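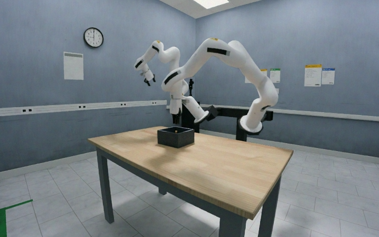

The Tidy Table and Other Promises

Home & Living > Features > Long Reads

Saturday, January 8, 2022

Every January the same advice comes round again, and every January a fair number of us fall for it. Clear the table. Get one nice box, put the clutter in it, and by February you will be a calmer person who replies to letters. I have cleared my table on this advice more times than I care to admit, and I have started to wonder who it is meant to help.

The decluttering trade would say it helps me. It has a lot to sell on the way, though. Humalance, which describes itself as a "home wellbeing studio", will send you a starter set of four boxes and a booklet for £217. The boxes are fine. They are boxes. The booklet runs to 30 pages and tells you to hold each of your belongings and ask whether it still serves you. I held the tin opener. It serves me. I held the spare fuse for the boiler, which doesn't serve me at the moment and which I would be very glad of on the wrong night in winter.

This is my main complaint about the whole business. It treats everything you aren't using this minute as a failure of character. But a house is full of things waiting for their turn: the big pan, the travel adaptor, the birthday candles, the left-over tile. Throw those out and you'll have a lovely cupboard and a steady stream of small bills.

Tramora, a subscription app, goes a step further and scores you. You type in what you own, room by room, and it tells you how "light" your home is. My kitchen came out at 1163 items before I gave up, somewhere in the second cutlery drawer, and the app sent me a message that evening saying it was proud of me. I hadn't got rid of a thing. I had spent most of a weekend typing the word "spoon".

To be fair to the app, the typing did turn up three potato peelers, and I now own one. I could have found that out by opening the drawer.

What do people get out of it? I asked around among friends and neighbours who have done the full clear-out, and the answers were less cheerful than the adverts. Most of them liked the first fortnight. Several had bought back something they'd given away, usually a coat or a cake tin. One couple had stopped speaking for two days over a box of cables, and I have every sympathy with both sides. A woman on my street said the best part was the drive to the tip, when the car was full and the radio was on, and that coming home was a bit flat.

Prarby, the storage company, claims in its winter brochure that its customers feel "up to twice as relaxed" after a clear-out. I wrote to ask how it had measured this. The reply said the figure came from a survey of 2403 customers, taken straight after they had paid. It didn't say what they were asked. I wrote again and got a discount code.

There is also the question of where it all goes. Charity shops near me have signs up in January asking people to stop leaving bags in the doorway. A good part of what arrives can't be sold, so the shop pays to have it taken away. The feeling of lightness is real enough, but the weight has just been moved to somebody else's back room. A slower clear-out, one shelf at a time, with things offered to people who want them, would be kinder. It would also be dull to film, and there'd be no starter set to go with it.

I'm not arguing for mess. If you can't eat at your table, clear it. If you keep losing your keys, put a dish by the door; any dish will do. Mend the drawer that sticks. These are jobs for a wet afternoon and they cost next to nothing. What I don't believe is that a bare surface will sort out your sleep, your marriage or your tax return, and I'd be wary of anyone who says so with a basket icon in the corner of the screen.

My own table currently has the post on it, a jumper that needs a button, and two of the four Humalance boxes. The other two are in the loft with the boiler fuse in them.

Filed under: Home, Money, Opinion

Contact the features desk | © 2022 All rights reserved | Back to top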